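Setting up the Nimri shelf light, part 4: pairing and placing the sensor
Updated in February | By the Haletholm workshop blog | 12 shares | 5 comments

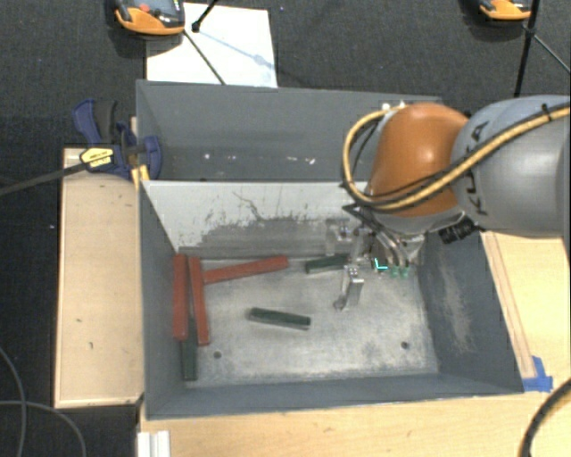

Blocks in the metal bin, three of them reddish-brown.

If you've followed me through the first three parts, your Nimri strip is stuck under the shelf, the power brick is plugged in, and you have a little white sensor rolling around on the table. I put mine up the wrong way twice, so I've written this part slowly. Read it all the way through once before you peel anything!

Before you start

You'll need the sensor, the flat battery that comes with it, a soft pencil, a dry cloth and the Jultis app on your phone. The printed leaflet tells you to make an account first. I skipped that and the light works fine (you only need the account if you want to run it while you're away from home).

CAUTION: The battery is small and shiny and very easy to swallow. Keep it away from kids and pets, and don't leave the old one on the counter when you swap it.

Pairing

1. Slide the back off the sensor. It goes sideways, toward the arrow. I tried to pry mine up with a butter knife and left a nice dent.

2. Drop the battery in with the plus sign facing you, then pull out the paper tab.

3. Open Jultis and tap Add. Pick "shelf and cabinet" from the list. There's also a "strip" choice that looks right, but it finds the light without the sensor and you end up starting over.

4. Hold the sensor button until it blinks green. Mine took 5 seconds. If it blinks orange, let go, wait a moment and hold it again.

5. Give it a name you'll remember. I have one called "shelf" and one called "shelf new," and I mix them up every time.

NOTE: Do the pairing close to the strip, then carry the sensor to its spot. Once they know each other, the distance matters a lot less.

Placing the sensor

6. Hold it where you think you want it and walk past a few times. Don't stick it down yet. I wanted mine at the far end, next to the door, and it switched on for every person going down the hallway.

7. When you like the spot, mark the corners with the pencil and wipe the wood with the cloth. I used a little Lurnier wood cleaner the first time and the pad slid right off overnight, so now I just wipe it dry.

8. Peel the pad, line it up with your marks and press for a full minute. Leave it alone until the next morning if you can stand it.

Setting the color and the timer

9. The strip comes set to 3000 on the color scale, a soft yellowish white. I left it there — the colder settings made my living room feel like a dentist's office.

10. Set the timer under More. I like 4 minutes, long enough to find a book and put the wrong one back.

CAUTION: Don't cover the power brick with books or push it behind a cushion. It needs air around it.

If the light stays on all the time, look for a heater or a sunny window facing the sensor. Turn it a little to one side and try again after dark. If it never comes on at all, check the battery before you go digging through the menus (mine was upside down). Part 5 covers joining two strips together around a corner.

Comments

pinecupboard: Mine only blinked orange until I moved away from the microwave. Might be worth adding?

shelfie_k: Thank you for step 3, I'd picked "strip" and was about to send the whole thing back.

oldmaple: Does the pad take the paint off when you remove it?

Haletholm workshop blog: @oldmaple It did on my chalk paint, sorry to say. The varnished shelf was fine. Warm it with a hair dryer first and go slow.

oldmaple: Will try that, thanks.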